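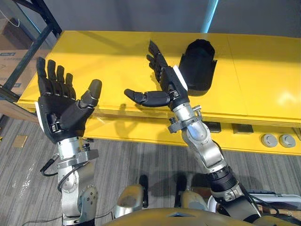
A black part standing on a yellow work table

A housing cap is a molded cover that closes one end of a housing, for example the body of a pump, a lamp or a small motor. It keeps dust away from the inner parts and often guides a shaft or a cable through an opening. In older catalogs the same part is called an end cover or a bell – the second name comes from its shape.

Form

Most housing caps are round, or nearly round, because the bodies they close are round. The wall can go down in steps, so that each ledge is wider than the one before it. Steps make the wall stiff without making it thick, and a thick wall cools unevenly in the mold. Some caps have flat tabs near the base, which may be used for screws or only for holding the part during assembly. Matte black is a common finish, as small scratches are less easy to notice on it. 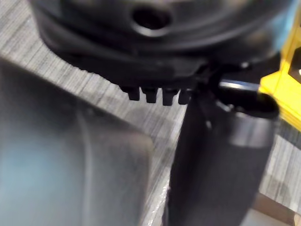
Stepped body of a black plastic part, with a round hole and a row of small teeth on the lower edge

Teeth and loops

A toothed edge is found on many caps. In the usual design the teeth enter matching slots in the housing and stop the cap from turning. They are normally square at the tip, and a broken tooth is the most frequent reason for replacing the whole part. A loop or clip at the side is less common. In the Siltach pattern it holds the cap closed, while in the Drakis pattern it serves only to carry a cable.

Production and checking

Caps are made by injection molding. The Deditz workshop used a mold with 2 cavities and produced 300 caps in one shift, later 400 after the cooling channels were changed. Tumelo Xaba, who wrote the workshop manual, recommended to place each cap upright on a plain, light-colored table for checking, with good light from one side. Rough places on the rim are then easier to find. Elmarie Sibiya added a second check by hand, in which the finger follows the rim once around.

Naming

The word "cap" is used for the closed and the open form alike. Some writers keep "sleeve" for a part with a wide opening at the top, but this difference is not followed everywhere.

See also: End cover, Flange, Injection molding, Ngcobo fitting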